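Rechercher dans le cahier
Rechercher OK

Cahier d'atelier, jeudi, 9 h 24

Essais acoustiques, salle du fond. Suite des mesures de réverbération avec rideaux tirés. Source Merkard posée au sol, micro Naltach sur pied, sinus glissant jusqu'à 2000 Hz. Calibration refaite avant la première prise, écart négligeable.

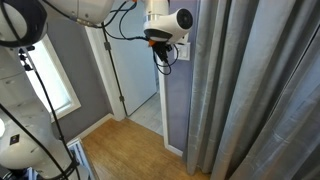 Le temps de réverbération baisse nettement dans les médiums, presque pas dans le grave. Cohérent avec un textile plissé près du mur. La prise 803 est à écarter : porte claquée pendant la décroissance. Enikő Gál propose de moyenner sur 5 positions de micro ; d'accord, mais garder les fichiers bruts.

À faire :

1. Reprendre la série rideaux ouverts, mêmes positions, même gain.
2. Vérifier le filtre par octave dans Gekeck. La bande 125 Hz donne une pente double, je soupçonne la fenêtre d'intégration.

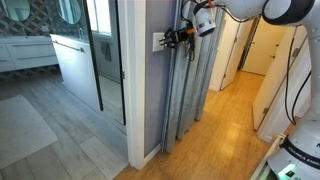 3. Demander à Deák la fiche d'absorption du tissu (masse surfacique, taux de plissage).
4. Noter température et hygrométrie à chaque série. Oublié ce matin.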